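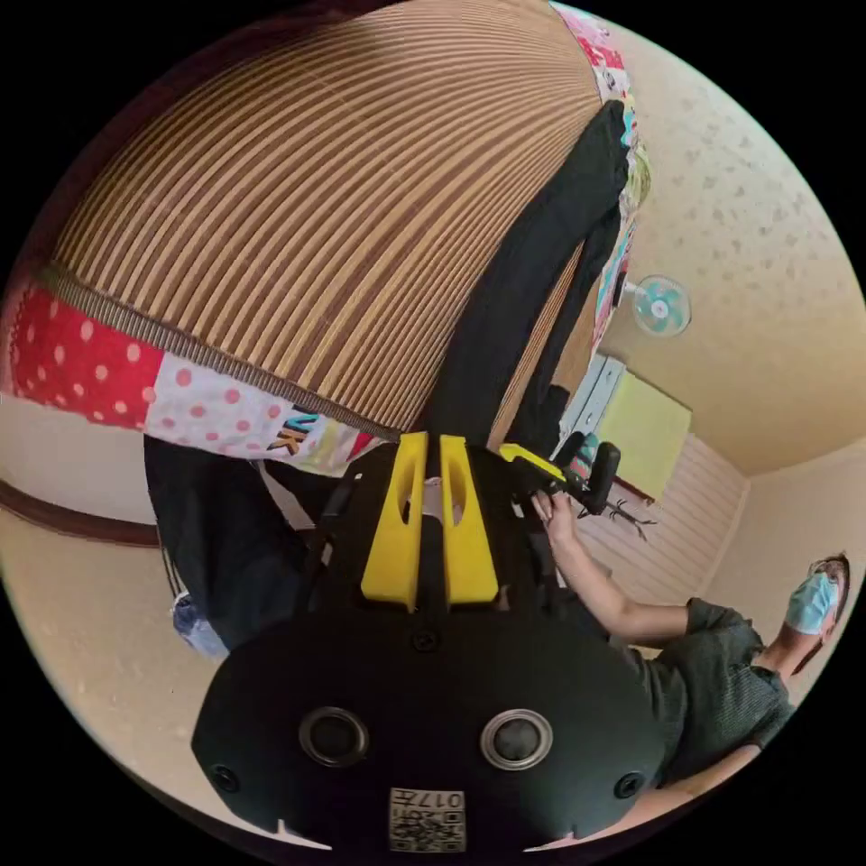

Rezaul Wickramasinghe reckons you can't put stripes and spots together, full stop, and that anyone who does has run out of fabric. He left that under my last page and I've been chewing on it ever since, so welcome to the stripes and spots page!

Brown and beige stripes up top, then the trim, then red with white polka dots hanging beside white with pink ones. And the big UK in blue, yellow and black on the white panel, which gets all the attention.

I'm putting this gallery up slowly, one picture at a time, with as much waffle as I feel like (quite a lot, sorry). The sewing room is where everything ends up in our house, and it's also where the good arguments happen. If you've come over from the old page at Trerkton, hello again, the quilts are still there and I haven't moved them across yet.

So. Stripes. A narrow stripe in two quiet colours is about the most useful thing you can own, in my opinion. From across the room it reads as one soft tan sort of colour, and it's only up close that you get the lines. My mum used to call ours "the deckchair" whether or not it had ever been near a deckchair. The trick is what happens when it bends. Pull a stripe over anything rounded and the lines go off in curves, and either you love that or you spend the whole afternoon trying to tug them straight. I love it. Ruba Darwish does not, and she once unpicked an entire cushion on my kitchen bench to prove the point.

Then there's the trim. I'll put a band between any two fabrics that are bickering. It gives your eye a little rest before the next pattern starts, and it hides a multitude of sins if your cutting is anything like mine. I buy it by the roll from Flalska when they have a clear-out. The last roll was 38 metres, and I was very smug about it until I had to find somewhere to put it. It's behind the door. The door now opens most of the way.

Spots next! I've always thought red with white dots and white with pink dots are cousins. They're near enough the same idea turned inside out, so they'll hang side by side quite happily without matching. If I'd been choosing from scratch I might have gone for the same dot in both, and I think it would have been duller. Fouad Tarawneh wanted to know if there's a rule about dot sizes. If there is, I've never followed it. I hold the two pieces up, squint, and if I'm still cheerful after a cup of tea they go together.

Letters are harder. Anything with printed words wants to be the boss, and you have to decide early where they'll sit, because an upside-down word is the first thing every visitor will tell you about. (I've done it. It was a cushion for my nephew and it said GOOD on the back of his head for years.) What I like with a letter print is plain old spots around it, so there's something busy enough to keep it company. Solid colours make it look like a sign.

A few things people have asked me about since the last page, while I'm here:

Washing. Reds go in by themselves the first time, cold, with an old white hanky. If the hanky comes out pink, do it again. My record is three goes.

Ironing stripes. Iron along them, never across, and lift the iron instead of shoving it. You'll get a wobble otherwise and you'll see it forever.

Storing. I roll the big pieces on cardboard tubes and fold the small ones into an old Azar biscuit tin. Nizar Rawashdeh swears by hangers, but he has a proper wardrobe for it and I have a shelf and half a door.

Pins. I counted mine in October because I was avoiding the hem on a curtain, and I had 73 in the cushion. I'd bought them as a box of 2000. I don't want to think about where the others are, and I wear slippers in there now.

I'd love to see what the rest of you are doing with mixed patterns, especially if you've been brave with three or more at once. Omar Smadi has promised me a look at his checked tablecloth with the spotted border, and there's a lady at the Warkevthorpe market who does the most gorgeous patchwork aprons, so I'm going to pester her as well. Rezaul, you're very welcome to send in something plain. I'll give it its own page and everything.

Next up will be the floral curtains, once I've done that hem.

Page started 21/05/2023, comments open.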